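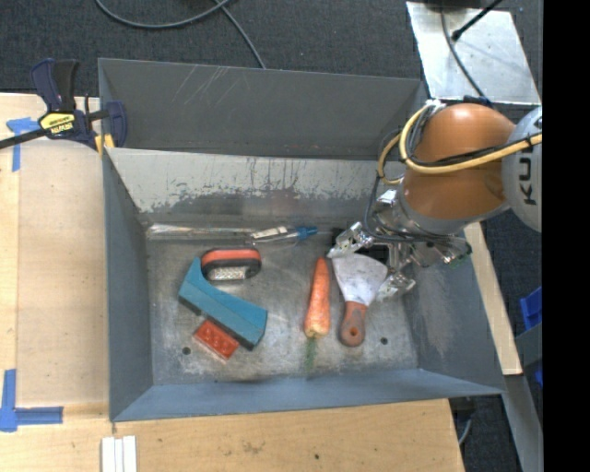
第六章　示教数据的采集

前面几章一直把训练集当作已经放在硬盘里的东西。我们讨论过损失函数、网络结构、动作的表示方法，每次开头都写一句“给定数据集D”。本章讨论D从哪里来。对图像分类这样的任务，数据可以从已有的图片中挑选和标注；对机械臂的操作任务，现成的数据很少，多数情况下要由人带着机器一条一条做出来。一条数据对应一段真实的时间，机械臂动多久，数据就有多长，采集的人就要在旁边待多久。

本章的主线任务是箱内抓取：一只敞口的金属料箱放在木质桌面上，箱里散放若干杂物，机械臂从一侧伸入，用夹爪抓起指定的一件。章首图中的箱子里有擦洗刷、油灰刀、胡萝卜、一块弯成角形的泡沫和一块红色的玩具积木，夹爪悬在油灰刀的上方。任务看起来简单，本书后半部分的许多问题却都可以在这样一只箱子里遇到：物体互相压住，薄的东西贴着箱底，斜壁限制夹爪能到达的姿态，金属表面的划痕和反光干扰视觉。

学习本章之前，读者应当已经掌握第三章的坐标变换和第五章的行为克隆。本章不要求读者拥有机械臂，文中的流程在仿真环境里同样可以走一遍，只是第6.5节提到的那些硬件故障在仿真里不会自己出现。

本章内容安排如下。6.1节说明一条示教数据由哪些部分组成。6.2节讨论工作区的布置。6.3节讨论物体的选择与摆放。6.4节讨论操作者和示教方式。6.5节讲采集过程中的记录与检查。6.6节讲数据集的划分，并引出下一章的评估问题。

6.1　一条数据里有什么

6.1.1　片段

我们把从复位到再次复位之间的一段记录称为一个片段。在箱内抓取任务里，片段从机械臂停在箱外的等待位姿开始，到物体被放入目标容器、机械臂回到等待位姿为止。有的教材把片段叫作轨迹，有的叫作回合。本书中“轨迹”只指机械臂末端或关节随时间变化的曲线，“片段”则包含与它同时记录的全部内容。

一个片段至少包含以下几项：

相机图像序列，每帧带时间戳；
关节角度和关节速度；
末端位姿，以及它所依据的坐标系；
夹爪的指令开度和实测开度；
操作者发出的动作指令；
任务说明，例如“取出油灰刀”；
结果标记，即成功、失败或作废。

夹爪的两个开度要分开存。指令开度表示操作者想让夹爪到哪里，实测开度表示夹爪到了哪里。夹住物体时，指令开度可以是零，实测开度则等于物体在夹持方向上的厚度。如果只存其中一个，以后就无法从数据里判断夹爪中有没有东西。同样的道理适用于末端位姿：操作者给出的目标位姿和机械臂达到的位姿之间总有差别，接触发生时差别更大，这个差别本身就是有用的信号。

6.1.2　观测与动作的对齐

第五章中，行为克隆的训练样本写作（o，a），o是某一时刻的观测，a是同一时刻的动作。写成公式时“同一时刻”没有疑义，落到硬件上就有了。相机曝光、传输、解码各要花时间，机械臂控制器按自己的周期上报状态，示教设备又有另一个周期。三路数据到达记录程序的先后，与它们发生的先后不一定相同。

常见的做法是选一路作为主时钟，把其他各路对齐到它上面。本书选相机作主时钟，因为策略在执行时也是拿到一帧图像才做一次决策。对每一帧图像，取它的曝光时刻，在关节状态序列中插值得到该时刻的关节角；动作则取该时刻之后最近的一条指令。插值只用于连续量。夹爪的开合指令是离散的，不可插值，取最近的前一个值即可。

时间戳应当在数据产生的地方打上。若相机驱动能给出曝光时刻，就用曝光时刻；若不能，就用图像到达主机的时刻减去一个事先标定的延迟。标定延迟的方法很简单：让机械臂做一次快速的往复运动，分别从图像和关节角中提取运动曲线，平移其中一条，使二者重合，平移量就是延迟。更换网线、交换机或相机固件之后，这一步要重做。

6.1.3　动作用什么表示

记录时存什么和训练时用什么，是两个问题。训练时可以选用末端增量、末端绝对位姿或关节目标，第四章已经比较过它们的长短。记录时则应当存得尽可能原始，使得任何一种表示都能从中算出来。关节角加上机械臂的运动学参数可以算出末端位姿；末端位姿却不能唯一地算出关节角。因此只要条件允许，关节角一定要存。

末端位姿中的姿态部分建议存四元数，并在元数据里写明分量的顺序。不同的软件库对实部放在前面还是后面有不同约定，顺序写错的数据集读入时不会报错，画出来的轨迹也光滑，只有姿态是错的。这类错误往往要到策略上机运行时才被发现。

6.1.4　成功、失败与作废

结果标记只有三个值，但三者之间的界线要在开始采集之前定下来。

成功：目标物体进入目标容器，其他物体仍留在箱内。
失败：操作者按正常方式完成了尝试，但没有满足成功条件，例如物体中途滑落，或同时带出了另一件物体。
作废：片段受到任务以外的因素影响，例如急停、通信中断、有人碰到桌子。

失败的片段应当保留。行为克隆通常只用成功片段训练，但失败片段可以用来训练结果分类器，也可以用于第九章的离线强化学习。作废的片段同样保留，只是移到单独的目录里，并写明原因。直接删除作废片段会使编号出现空缺，以后查对记录时分不清是删掉了还是没有采到。

6.2　工作区的布置

6.2.1　箱体的固定

箱子必须相对机械臂底座固定。斜壁箱的壁面与夹爪之间余量很小，夹爪贴着箱壁下探时难免碰到，每碰一次箱子就可能移动一点。单次的移动看不出来，累积起来则足以让上午的数据和下午的数据处在两个不同的几何关系里。

章首图中的做法是用一把蓝柄的长杆夹把箱沿夹在桌上，桌面上还贴着蓝色胶带作角标。两种手段可以配合使用：夹具提供夹紧力，角标提供一个肉眼可查的参考。操作者在每一批数据开始时看一眼箱子与角标的相对位置，有偏差就松开夹具重新对正。角标应贴成直角形，单独一条直线只能检查一个方向的偏移。

夹具本身占据空间，它伸出箱沿的部分要计入碰撞模型。安放时应尽量远离机械臂进入箱子的方向。若机械臂从右侧伸入，夹具就放在左侧。

6.2.2　相机的位置

本章的基本配置使用一台固定相机，从上方俯视箱内。俯视的好处是箱壁遮挡少，箱底各处都能看到；缺点是高度方向的信息弱，夹爪离物体还有多远，单凭一幅俯视图不容易判断。实际系统中常常再加一台腕部相机，随夹爪一起运动，在接近物体时提供细节。两台相机都用时，记录程序应当分别保存，不要在采集阶段拼成一幅图。

确定固定相机的位置，要在机械臂处于多个典型位姿时各看一遍。大臂和腕部会遮住箱子的一部分，遮住哪一部分取决于机械臂从哪边进来。若某个区域在抓取的关键时刻总是被遮住，策略就没有办法根据图像在那里做出正确的动作，示教者却可能因为站在旁边看得见而顺利完成。这样得到的数据，观测里缺少解释动作所需的信息。检查的办法是让操作者只看屏幕上的相机画面完成几次抓取，做不到的地方就是相机布置有问题的地方。

视野应当完整包含箱子，四周再留出一些桌面。留出的桌面有两个用途：一是角标可以进入画面，事后能够检查箱子有没有移动；二是训练时做随机裁剪有余地。视野也不宜过大，小积木这类物体如果在画面上只占很少的像素，缩放到网络的输入尺寸之后就难以辨认。

相机支架与机械臂最好不要装在同一张桌面上。机械臂加减速时桌面会有振动，支架越高，顶端晃得越明显。只能装在同一张桌面时，支架应加斜撑，并在采集时降低机械臂的最大加速度。

6.2.3　照明与表面

金属箱底的反光随视角和光源变化。旧箱子上有划痕、污渍和锈色的斑点，这些纹理在图像里与小物体的边缘有几分相似。初学者常想先把箱子换成新的，或者在箱底铺一层单色的布。要不要这样做，取决于策略将来在什么地方使用。若使用环境里就是旧金属箱，则应在旧金属箱里采集。在布面上训练的策略搬到金属表面后，除了外观变化以外，还会遇到摩擦的变化：物体在布上被夹爪推一下会停住，在金属上则可能滑开。

照明方面，首先关掉相机的自动曝光和自动白平衡。机械臂进入画面时，大面积的鲜艳外壳会使自动白平衡改变整幅图的色调，物体的颜色于是随机械臂的位置变化。固定参数之后，再用窗帘和固定灯具控制环境光。如果希望策略对光照变化有适应能力，应当有计划地改变光照并记录下来，不要依靠天气。

6.2.4　线缆

外部线缆沿机械臂走到腕部，需要在每个关节处留出活动余量。余量太小会拉紧，限制腕部转动；余量太大，线圈会垂进箱子里，挂住物体或挡住相机。线缆还会改变机械臂的外观。重新捆扎以后，同一位姿下的图像就与以前不同，应在日志里记一笔。

6.3　物体的选择与摆放

6.3.1　选什么物体

选择物体时，先列出希望覆盖的性质，再为每种性质找物体。从物体出发去凑，容易得到一堆大小相近、形状相近的东西。对二指夹爪来说，下列性质影响最大。

厚度。油灰刀的刀面很薄，平放在箱底时夹爪几乎没有可以伸入的空隙，通常要夹手柄。笔一类的细长物体要求夹爪的朝向与物体的轴线基本垂直，偏差大时一合拢物体就会转开。

硬度。泡沫块在夹持力下会变形，实测开度与原来的厚度不同。用夹爪开度判断是否抓住时，软物体需要另设阈值。

重心。刀具类工具的两端材料不同，重心可能不在几何中心。从远离重心的一端提起，物体会在夹爪中下垂，末端可能扫到其他物体或箱壁。

对称性。回转体绕轴线转动后外观不变，可行的抓取姿态有很多；弯成角形的物体则只有几处适合夹持，而且夹在一条臂上时，另一条臂会伸向一侧。

表面。带孔的、有凸起的、光滑的表面与夹爪指面的接触情况各不相同。

颜色。颜色本身不影响抓取，但会影响网络。如果所有细长物体都是同一种颜色，网络可能学会用颜色代替形状。挑选时应让颜色与形状尽量不相关。

箱中一次放多少件，取决于想研究的问题。件数少时物体彼此分开，任务接近单件抓取；件数多时出现堆叠和遮挡，操作者需要先移开上面的一件才能取到下面的。建议从少到多分几个阶段采集，在元数据里写明阶段。

6.3.2　怎样摆放

摆放的目的是让初始状态的分布足够宽。人凭感觉“随便放”出来的分布通常很窄。多数人倾向于把物体放在中央，使它们彼此留有间隔，并让细长物体与箱边平行或垂直。靠墙、靠角、斜压在另一件物体下面的情况，在手摆的数据里偏少，而这些正是策略容易失败的地方。

常用的摆放方法有三种。

第一种是倾倒。把物体装在一个小容器里，举到箱口上方倒下去。这种方法快，得到的姿态受重力和箱壁约束，比较接近实际使用中的情形。缺点是不可控，某些需要的状态可能很久都不出现，易碎的物体也不适用。

第二种是按表摆放。由程序随机生成每件物体的位置和朝向，显示在屏幕上，操作者照着摆。这种方法分布可控，也便于复现，但是慢，而且不容易表达堆叠。

第三种是延续。上一片段结束后，不重新摆放，直接指定箱中剩下的另一件作为目标，箱子取空后再全部倒回。它省去了大部分摆放时间，又会自然产生被夹爪推动过的状态。缺点是相邻片段之间高度相关，6.6节划分数据集时必须考虑这一点。

三种方法可以混用。本书的示例数据以倾倒和延续为主，再用按表摆放补足靠墙和靠角的状态。

6.3.3　任务说明的写法

每个片段都要有一条任务说明。如果目标由操作者临时决定，就应在动作开始之前写下，不能在抓取之后根据结果补写。事后补写会产生一种偏差：操作者本想取刷子，却带出了旁边的积木，于是把说明改成“取出积木”，片段标为成功。这样的片段中，前半段动作指向刷子，说明却指向积木，语言与动作之间的对应关系被破坏。

物体名称应使用统一的词表，一件物体可以有几个别名，但别名也要列入词表。箱中有两件同类物体时，说明应包含区分它们的信息，例如颜色或大小。使用“左边的”“靠里的”一类方位词时，要规定方位以相机画面为准还是以操作者为准。本书统一以相机画面为准，画面的上方称为“后”，下方称为“前”。

6.4　操作者与示教方式

6.4.1　三种示教方式

牵引示教：操作者握住机械臂末端直接拖动。动作直观，接触时手上能感觉到力。问题在于操作者的手和身体会进入画面，而策略执行时画面里没有人。通常的补救办法是先牵引记录轨迹，再让机械臂自动重放一遍，在重放时记录图像。重放要求箱内物体恢复到与牵引前相同的状态，对散放的杂物来说很难做到。

遥操作：操作者在一旁用手柄、空间鼠标或主从设备控制机械臂。画面干净，图像与动作同时记录。缺点是需要练习，而且多数设备没有力反馈，操作者看不出夹爪压在箱底上有多重。

脚本加人工修正：由程序完成粗略的接近动作，操作者只在必要时接管。效率高，但数据中程序产生的部分风格单一，接管前后的动作也不连续。使用这种方式时应逐帧记录控制权属于谁。

本章以遥操作为主。后文除特别说明外，“示教”均指遥操作。

6.4.2　操作者的训练

新操作者最初的片段不应进入训练集。刚开始时，人往往把平移和旋转分开做，移一段、停下、转一个角度、再移一段，夹爪在物体上方长时间悬停。这些停顿对行为克隆不利：停顿时的观测几乎不变，动作接近零，网络学到的结果是在相似的画面前停住不动，并且可能再也不会继续。

示例项目的规定是，每名操作者先完成100个练习片段，练习片段单独存放。练习期结束后，由负责人回放最后一部分，检查有无长停顿、反复试探和碰撞箱壁，合格后才开始正式采集。

停顿也可以在后处理中去掉，例如删除末端速度低于阈值的帧。这种处理要避开夹爪开合的前后。夹爪闭合需要时间，这段时间里末端本来就应当静止，删掉它会使策略在夹紧之前就开始上提。

6.4.3　风格的一致与多样

同一件物体可以有多种抓法。油灰刀可以夹手柄中部，也可以夹手柄末端；胡萝卜可以从任一侧接近。若一名操作者总从左侧绕过障碍，另一名总从右侧绕过，简单的均方误差回归会得到二者的平均，即径直撞向障碍。第五章讨论过用混合分布或扩散模型表示多峰动作，它们能缓解这个问题，但也要求更多的数据。

在采集阶段可以采取折中的办法：对影响全局的选择作出规定，对局部细节不作规定。示例项目规定夹爪先到达目标上方再下降，闭合后先竖直提起再横移；至于夹在物体的哪一处，由操作者决定。规定应写成书面文字，连同版本号一起存入数据集。规定中途修改的，修改前后的数据分属不同版本。

6.4.4　恢复动作

如果所有示教都一次成功，数据中就没有偏离正确路线以后如何回来的例子。策略执行时的小误差会把它带到训练集没有覆盖的状态，误差随之扩大。因此要专门采集恢复片段：操作者有意让夹爪偏离，或让物体从夹爪中滑落，再从这个状态开始纠正。

有意造成偏离的那一段不能用于训练，否则策略会学会先偏离再纠正。记录程序应提供一个按键，操作者在纠正开始时按下，训练时只取按下之后的部分。按键的时刻宁可略晚。

6.5　采集过程中的记录与检查

6.5.1　批次

我们把连续采集、配置不变的一组片段称为一个批次。以下任何一项发生改变，都要开始新的批次：操作者、相机参数、箱子位置、夹爪指面、物体集合、示教规定、软件版本。批次的元数据只写一次，由其中所有片段共用，避免逐条填写造成的遗漏。

批次不宜太长。操作者连续工作后注意力下降，动作会变快变粗，碰撞增多。示例项目把一个批次的上限定为100个片段，达到上限后无论配置是否改变都要休息，并重新做一遍开始前的检查。

每个批次开始前的检查如下：

箱子与角标对齐，夹具夹紧；
相机画面清晰，曝光参数与上一批次相同；
机械臂回到等待位姿，关节读数与标准值之差在允许范围内；
夹爪空合一次、全开一次，两次实测开度正常；
指面无污物、无松动；
磁盘剩余空间足够；
各路时间戳均在更新，且没有倒退；
箱中物体与登记的物体集合一致；
急停按钮在操作者伸手可及的位置，并已试按。

检查由操作者逐项确认后签入，程序在全部确认之前不允许开始记录。

6.5.2　一份批次记录

下面是示例项目中一份批次记录的文字部分，格式可以直接采用。项目由Heiskanen实验室和Brillby公司合作，采集在Zelesville的实验间进行，记录软件名为Jorus。

地点：Zelesville，二号工位
记录软件：Jorus
任务：箱内抓取，单一目标
箱体：灰色金属斜壁箱
示教方式：遥操作
摆放方式：首次倾倒，其后延续
示教规定版本：第三版
开始时间：星期五上午
更换项目：夹爪指面更换为新件
异常：第二次取空后箱子与前角标不齐，松开夹具重新对正。对正前的片段已标注
备注：细长物体靠后壁时，腕部需转到接近限位，动作偏慢

这份记录中最有价值的是“异常”和“备注”两项。数值可以由程序自动记录，箱子移动了、腕部转得勉强，则只有在场的人知道。数月以后分析策略为什么在后壁附近表现差，这一行备注可以省去许多排查的时间。填写时应写看到的事实，不要只写“正常”或“略有问题”。

6.5.3　自动检查与人工抽查

每个片段保存后，程序立即做一遍自动检查，内容包括：各路数据的长度是否匹配，有无丢帧，关节角有无跳变，夹爪是否至少闭合过一次，首尾位姿是否都在等待位姿附近。检查不通过的片段当场提示操作者。间隔越长，操作者越说不清当时发生了什么。

自动检查发现不了语义上的错误，例如取错了物体。这类错误靠人工抽查。抽查者不应是采集该批次的操作者。做法是随机抽取片段，先只看首帧和任务说明，在图上指出目标物体，再看末尾几帧，判断结果标记是否正确。首帧中指不出目标的，说明任务说明有歧义，或者目标被完全遮住；这两种情况都要登记，但不一定作废。

抽查中还应留意与任务无关却与结果相关的线索。设想某个阶段的操作者习惯在取细长物体之前把机械臂多抬高一点，网络便可能从机械臂的高度而不是从物体来推断目标。这种相关性在训练集上会降低损失，在实际执行时没有用处。把同一类目标的首帧图像求平均，再与另一类目标的平均图像比较，有助于发现这样的线索。如果两幅平均图在机械臂所在的区域有明显差别，就应回头检查复位程序。

6.5.4　硬件的缓慢变化

突发的故障容易发现，缓慢的变化不容易发现。夹爪指面随使用磨损，摩擦减小，同样的夹持力下滑落增多；紧固件逐渐松动，夹爪相对腕部法兰转过一个小角度；相机支架慢慢下沉。每一项变化在相邻两天之间都看不出来，首尾相比却很明显。

对付缓慢变化的办法是设置固定的参照。每个批次开始时，让机械臂走到同一个标定位姿，拍一幅图，与最初的标定图相减。差图中若出现成对的亮边，说明相机、箱子或夹爪中至少有一个动了。箱底的孔、箱沿与桌面角标都可以作为对照点。先看桌面角标：角标也移动了，多半是相机的问题；角标没动而箱底的孔动了，则是箱子移动；二者都没动而夹爪动了，则应检查机械臂零位和夹爪安装。

6.6　数据集的划分

6.6.1　按什么单位划分

划分训练集与验证集时，最常见的错误是按帧随机划分。同一片段中相邻的两帧几乎相同，一帧在训练集，一帧在验证集，验证误差就会低得没有意义。按片段划分要好一些，但在使用延续摆放时仍然不够。延续摆放中，后一片段的初始状态就是前一片段的最终状态，箱内大部分物体没有移动。

因此，从倒入物体到箱子取空，这之间的所有片段应视为一组，整组进入同一个子集。本书把这样的一组称为一箱。划分的最小单位是箱。若要考察策略对新操作者或新物体的适应能力，则应相应地按操作者或按物体划分。

6.6.2　示例数据集

随书的示例数据集取自上述项目，训练部分共380个片段，均为成功片段，另有失败与作废片段单独提供。它的规模很小，用途是让读者在普通的计算机上把读取、对齐、检查和训练的流程完整地走一遍，不足以训练出可靠的策略。验证部分来自训练部分未使用的箱次。

读者拿到数据后，建议先不要训练，先看。逐个播放训练片段的首帧，留意各件物体在箱中的分布，哪些区域经常有物体，哪些区域很少有。再把所有末端轨迹画在同一张俯视图上，看它们从哪里进入箱子，在哪里转弯，在哪里密集。最后播放全部失败片段，试着为每一段写一句失败的原因。这项工作比较枯燥，但后面几章分析策略行为时会反复用到由此得到的印象。

6.6.3　离线误差与上机结果

验证集上的动作误差只能作为粗略的参考。两个策略的验证误差相同，上机的成功率可以相差很大。误差按帧平均，而抓取的成败常常由夹爪闭合前的少数几帧决定；长距离的平移占了大多数帧，又最容易预测，于是把平均值拉低了。一种改进是单独统计闭合前一小段时间内的误差，并把位置误差分解到沿夹持方向和垂直夹持方向两部分。沿夹持方向的偏差可以靠夹爪开口容纳一些，高度方向的偏差则可能使指尖碰到箱底，或者从薄物体上方空合过去。

最终的判断仍然要靠上机试验。上机试验也是一种数据采集，本章关于固定箱体、摆放物体、书写任务说明和记录异常的各项要求，对它同样适用。其中摆放要格外小心：试验者知道正在测试哪一个策略时，可能在无意中摆出较容易或较难的状态。比较两个策略时，应先生成一份包含100个初始状态的清单，两个策略使用同一份清单，交替执行，由程序决定先后，并对执行者隐藏策略的名称。

清单怎样生成，结果怎样统计，试验次数与结论的可信程度之间有什么关系，留到第七章讨论。下面先回到6.1节的片段格式，用示例数据集中的一箱数据，逐步写出读取和对齐的程序。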